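How I cover a worktop with cardboard and mark it out in squares

Posted by Minttu, 9 Jan 2021

I've had three people ask me how to do the cardboard and tape thing, so I'm finally writing it down instead of explaining it badly over the phone. It's a cheap way of saving a tabletop, and the squares make it so much easier to put things back where they were!

What you need: brown cardboard or thick kraft card on a roll, dark blue tape, a long straight edge, a soft pencil, a sharp knife and some double-sided tape for holding the card down. Scissors will do for the tape.

Start by clearing the table and giving it a good wipe. Crumbs under the card will drive you mad later — you feel every one of them. Roll the card out the lengthwise way and leave it overnight with a few books on top, curl side down. I skipped that on my first go and the corners came up within the hour.

Trim it to the edge of the table with the knife, going slowly and not trying to get through in one pass. If something is fixed to the table, cut the card to meet it neatly, then stick it down all round with the double-sided tape.

Now the squares. Measure the short side and decide how many columns you want (five or six is plenty on a big table, any more and it starts to look like graph paper). Make small pencil ticks along both ends, lay your straight edge between them and run the tape down in one long strip. Do all the lengthwise ones before you start on the crossways ones. Keep the roll low and close to the card and don't pull, or the tape stretches and then creeps back by morning.

For the crossways strips, use the same spacing you used for the columns. Press every crossing down with your thumb. My strips are all one colour because that's what was in the drawer, but Pirjo Salminen did hers in two colours and I must say it looks smart. 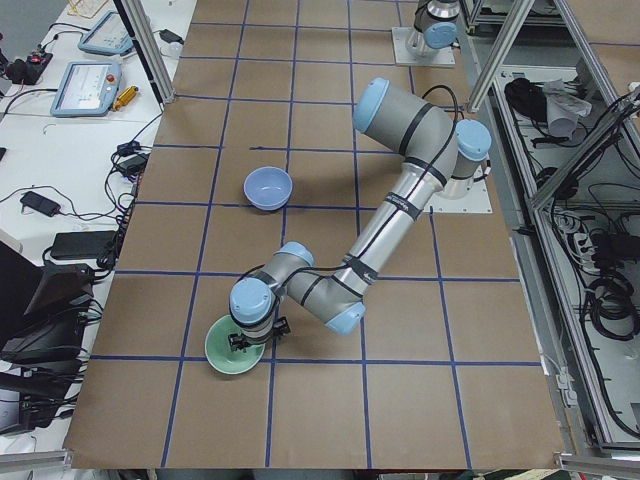
Two bowls out on the grid, a pale green one and a lavender-blue one.

Once it's down you can use the squares however you like. I think of them as addresses, so I count up from the near edge and then across, and I've a little list on paper of what goes where. Bowls can go in the middle of a square or on a line, just pick one and stick to it. Plain pale colours are nice against the brown, and a small cup is handy for checking that you've left enough room between things.
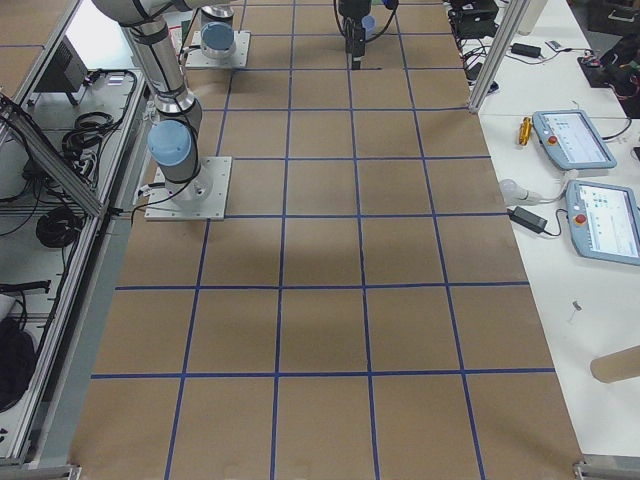
If you've got a second table alongside, leave that one bare and keep your bits and pieces there, so the grid stays free for whatever you're laying out.

Looking after it is easy enough. Dry cloth only, and if a strip lifts, peel the whole length and do it again, as patches always show. Mine usually wants redoing by April. A 100 cm ruler is a bit short for the long lines, by the way, so borrow a longer one if you can. I got mine from Veerle Claeys and I still owe it back to her.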